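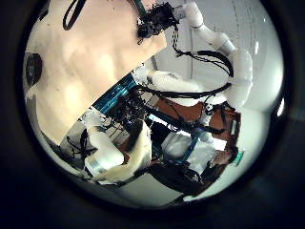 Farhad Tabrizi thinks we should have done the wiring first and the arm second, and after this semester I can't really argue with him. He said it the first night in the workshop, again in June when I asked him to read my draft, and he wants it on record, so there it is, first paragraph.

My project was to get a white secondhand arm moving again and teach it to pick up small things and put them down somewhere else. I called it Skeria, mostly because I needed a folder name. I worked on it in the shared workshop with Nilmini Begum, who did most of the software while I did most of the crawling under the bench.

The cables ate up way more time than I planned for! Every joint needs power and signal, so you get a big bush of black wires up top and long loops hanging next to the arm. If a loop is too short the arm tugs on it, and if it's too long it catches on whatever is nearby. I re-routed the whole thing 8 times. The version we kept has extra slack at the elbow (a lot of extra slack, it's not pretty) and I haven't had a connector pop out since.

The blue metal rails with the rows of holes were the best decision I made. You can bolt a board anywhere, change your mind, and move it over two holes. I changed my mind constantly. The electronics are still crammed in pretty tight, and getting a screwdriver in there means unplugging stuff I'd rather leave alone, so next time I'd want a deeper space.

For the test we ran 50 pickups with a little foam block. The arm dropped it 12 times, and most of those were on the far side of the table where the wrist has to twist. Nilmini slowed down the last part of the move and it got better, but we ran out of time to do another full set, so I don't have a fair number to compare.

Still on my list: labels on both ends of every cable, a proper stop button I can reach from my chair, and softer tips for the fingers. Rongrong Yin has offered me a bag of silicone scraps for the tips, and I'm picking them up after finals.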